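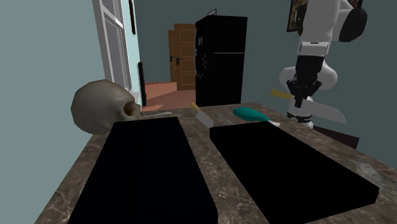 Ticket 327, Gremum simulator, kitchen set. Status: open, moved from Brannigan queue on Sunday. The fault is in the success check for the "pick up knife" task, which scores episodes against the wrong object. With one knife on the counter the check agrees with the hand labels. With a second yellow-handled knife standing between the far ends of the black blocks, it can report failure while the gripper is holding a knife clear of the marble. The scorer looks up its target by class name and takes the first match.

Steps to repeat: load Lendotwood layout, seed 213, run 100 episodes, compare scorer output with hand labels.

Tried: raising the step limit to 3000. No change.
Tried: binding the target by instance ID at reset. Scores now match the labels on this seed.

To do: rerun the Mirnorby baseline with the fix before any success rates go in the results table. Old rates marked as not valid.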